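Stostard Furniture Library Opens Its Doors, Asks That You Measure Yours

MULI, 2018-01-20

Stostard, the lending library for people who need a couch but would prefer not to marry one, will open its first public branch in Muli in February. Members will be able to borrow sofas, armchairs, desks, bed frames and one very large sideboard for terms of three to 24 months, then return them, swap them, or buy them outright if feelings have developed.

The branch occupies the old Gendow seed warehouse on the east side of the rail yard, a building put up in 1911 and last painted when someone thought mustard was restful. It has a loading dock, a freight elevator that works on most floors, and 847 pieces of furniture ready to leave.

"Every city has two kinds of apartments," said Reda Helmy, founder and director of Stostard. "There's the one with nothing in it, where somebody is eating soup off a moving box. And there's the one where you have to turn sideways to get past a dining table that belonged to an aunt. We thought those two apartments should meet."

Helmy started the project out of a double garage after moving four times in six years and selling the same bookcase twice, once to a man who then sold it back to her. The garage filled within a month. A second garage followed, and then a disagreement with the owner of the second garage, and then the warehouse.

How borrowing works

Membership costs $6 a month. Each piece carries its own lending fee, printed on a yellow tag along with its dimensions, its weight, and a short frank note from the staff. Notes currently on the floor include "Comfortable, but you will need help getting out," "Drawer sticks in humid weather and at no other time," and "Looks better in daylight than it has any right to."

Delivery inside Muli is included for loans of a year or more. Shorter loans are delivered for a flat fee, or can be collected from the dock by anyone with a suitable vehicle and realistic ideas about its size. Dock staff will lend blankets and straps. They will not lend opinions about whether it will fit, having been wrong before.

Ordinary wear is expected and forgiven. The library's policy on spills fits on half a page and can be read at the front desk; it comes down to telling the truth early. Red wine has its own paragraph.

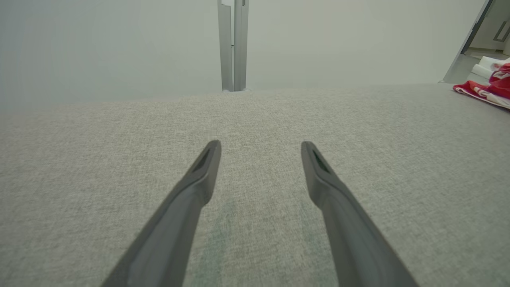 Donations have come mainly from estates, downsizing households and two hotels that redecorated in the same spring and chose, by coincidence, the same shade of teal. Each item is checked for structural soundness, cleaned and repaired before it goes on the floor. Pieces that fail are taken apart for legs, springs, hinges and casters, which fill 100 bins along the north wall and are for sale to anyone with a wobbling table and a free afternoon.

Repairs are carried out in partnership with Nirkar, an upholstery workshop that has been in the neighborhood long enough to have re-covered some of these chairs the first time. Under the agreement, Nirkar will keep a bench at the branch and teach an evening class in basic reupholstery. Students bring a dining chair and take home the same chair, usually improved. The February class is full. The waiting list for the next one is open, and so, for reasons the instructors would rather not go into, is a separate list for recliners.

The sideboard

Visitors will probably notice the sideboard. It is oak, eight feet long, and carries the date 1822 cut into the back panel in a confident hand, though whether the date refers to the furniture or to something the carver was happy about has never been settled. It came with the building. The freight elevator will not take it, the stairs will not take it, and the window it must have come in by has since been bricked up.

It is available to members at the standard rate.

"We listed it in good faith," Helmy said. "If somebody can get it out, they can have it for two years. I'd come along to watch."

Opening week

The branch will open with extended evening hours for its first week, so that people can come after work and sit on things. Sitting is encouraged. Lying down is permitted on beds and on any sofa with a green tag. Shoes come off for both. Coffee will be served at the dock end, well away from anything pale.

New members should bring proof of address, a photo ID and the width of their narrowest doorway. Staff cannot stress the doorway enough. In the garage years, more loans ended on a landing than in a living room, and one armchair spent a long weekend in a stairwell, where by all accounts it was popular.

Households with furniture to donate can send dimensions and a clear photo to the front desk ahead of time. The library is short of small desks, plain bookcases and kitchen chairs in sets of four. It is not short of glass-topped coffee tables, and asks the public to stop leaving them at the dock overnight.

About Stostard

Stostard is a nonprofit furniture lending library based in Muli. It is supported by membership fees, lending fees, the sale of salvaged parts and a small property grant toward the roof, which leaked.

Media contact

Reda Helmy, Director
Stostard Furniture Library
Gendow Warehouse, Muli
Interviews and branch visits by appointment. Please use the side entrance; the front door is being widened.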